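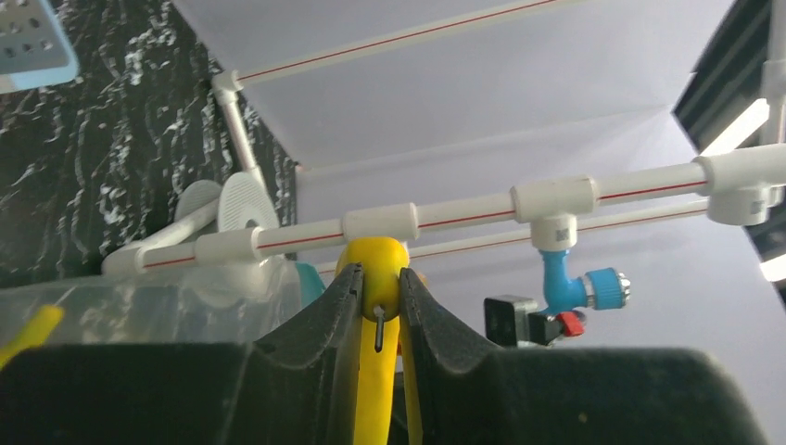
Home Explore Notifications Lists
Search posts
2 min read

Spent the afternoon at the Sqalli open day in Bornunstead. Notes follow, mostly on the plumbing cell.

The task is pipe inspection and light handling on a mock-up of household pipework. White plastic pipe, thin red stripe, couplings and tees at different angles. Built to be awkward, and it is.

Demo ran on the hour, four sessions in all. I stayed for two. The second had the better commentary and the worse sound.

Wide fingers, with a notch between the tips. That suits rounded parts. I'd want to see it on thin tube before saying more.

Approach speed near the pipe was slow. The operator put it at 90 seconds for a full pass and said the planner, Karnance, is tuned for clearance first. Fair choice around plastic fittings.

Asked about lighting. White pipe on a white backdrop is hard on depth sensing – edges go missing. Their answer was more views per joint, up to six. Costs time, but the code stays simple.

Asked about force limits at the fingers. They have a figure but wouldn't give it out on the day. Noted.

Indby had the next stand, pallet sorting. Quick, well guarded, and much the same as what they showed in February.

Handouts were thin. No cycle data, no failure rates. I've emailed for both and will add them to this thread if they come through.

Parking is behind the east building. Use the second gate, the first is exit only.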